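July, after lunch. Job 471

Picking this up from Iqra's page because she's off to the Plovcombe shop with the van keys and I've got the bench to myself until she's back. Kettle's on, radio's on, window's open as far as it goes (not very). Job 471 is the pink headphones, the wired pair, and it's got a page of its own now because I kept scribbling bits of it in the margins of the Ngata amp and then couldn't read either. 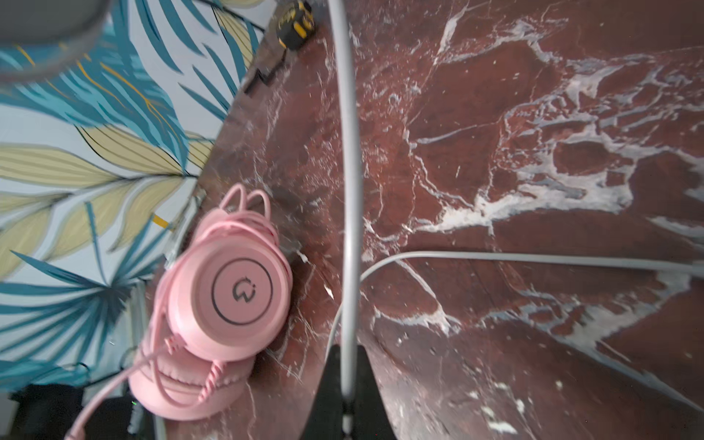
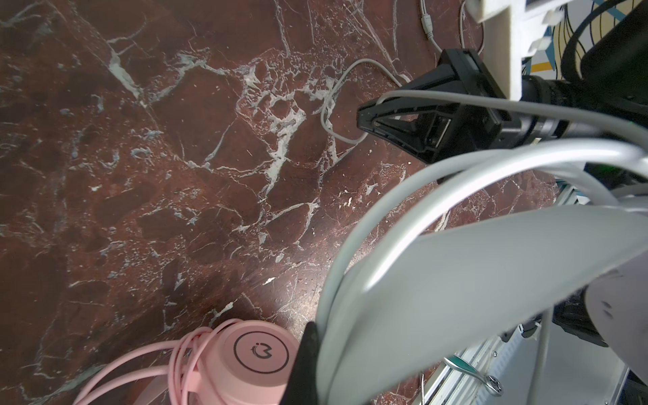
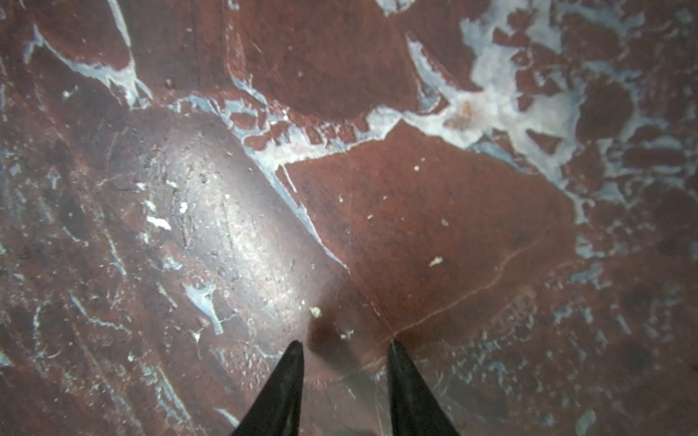
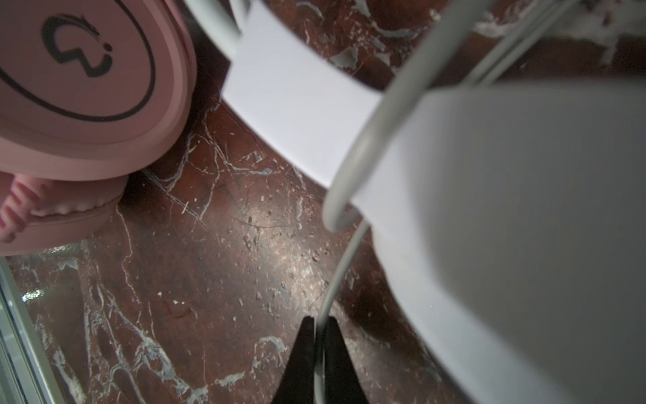 What the customer wrote on the slip was "crackly on one side, comes and goes", and that could be the plug, the cable, the solder inside the cup or her phone. I've started with the cable, as always. It's pink like the rest of the headphones, and leaving it in coils next to them is exactly how I miss things, so it got laid out straight and I went along it a thumb's width at a time with a tone playing. Nothing at the plug end! I was so sure it would be the plug. All quiet until I got near the cup, and then a lovely big crackle whenever I bent it towards the headband. Did it again the other way and got nothing, so whatever's broken in there is only hanging on in one direction.

Marked the spot with a bit of masking tape. Please nobody tidy the tape off.

Tape measure out next for the length, plug to cup, in case we end up replacing the whole lead. I'd much prefer not to. The only pink cable in the drawer is a completely different pink, more salmon, and I think she'd notice. I know I would. Iqra's idea before she left was to cut back past the break and resolder, which costs us a few centimetres and keeps the colour, and I've come round to that. If the customer is the sort who sits a long way from her computer then she can tell us so. I've left a message asking.

Opening the cup: haven't done it yet, and I'm writing down how I think it goes so that I can be cross with myself later. I don't want to go in from the outside. That face with the black swirl on it is matte, and matte pink plastic shows every single slip of a spudger. Going in from the cushion side instead. The cushion's the pleated sort, with the little bumps all round where it meets the cup, and I'm guessing it's held by a lip tucked into a groove. Work it round slowly with a thumb, start where it's already loosest, no blades. If it turns out to be glued, STOP and ask Iqra, she did the Gruvgate ones in spring and I only watched.

4.20pm

Cushion off. It was a lip in a groove, very pleased. Took longer than it should because I kept stopping to check I wasn't pulling stitches. Two screws behind it, both tiny, both now in the blue lid. (Blue lid is on the shelf over the sink. It is NOT on the bench. Last time we put screws on the bench I spent my tea break on my knees with a torch.)

Inside's very clean. The joints on the driver look fine to me, nice and shiny, didn't budge with a poke. Cable comes in through a rubber collar and there's a knot just inside for strain relief, and the knot has been pulled up so hard that the insulation has gone flat. Break has to be just outside that. It agrees with the masking tape, so for once I believe my own testing.

Gave the collar a wipe with Gelex while it was all open. Went easy on it, I don't know what it does to pink rubber and I'm not keen to find out on somebody else's headphones. Left a dab on the inside of the collar where it won't show. No change of colour after 20 minutes, so carried on.

Things to do, mine unless it says otherwise:

Cut back and resolder, only after the customer has rung. Photograph the wire colours before cutting, they're not the colours I'd have expected.

New knot, looser than the old one. Iqra has a way of doing it with heatshrink underneath and I'd like to see it again.

Heatshrink: we're down to 3 lengths of the thin stuff. Iqra, can you get more if you're passing the counter at Plovcombe?

Soft cloth down before anything goes back on the bench. I love that dark red top with all the white through it, but it's hopeless for finding crumbs of solder. They look like part of the pattern, and I don't want one pressed into the face of that cup.

5pm, customer rang. Shorter lead is fine, she winds most of it up anyway. Iron on first thing tomorrow. Cushion is in the paper bag with the job number on, cups are under the cloth, lid with the screws hasn't moved.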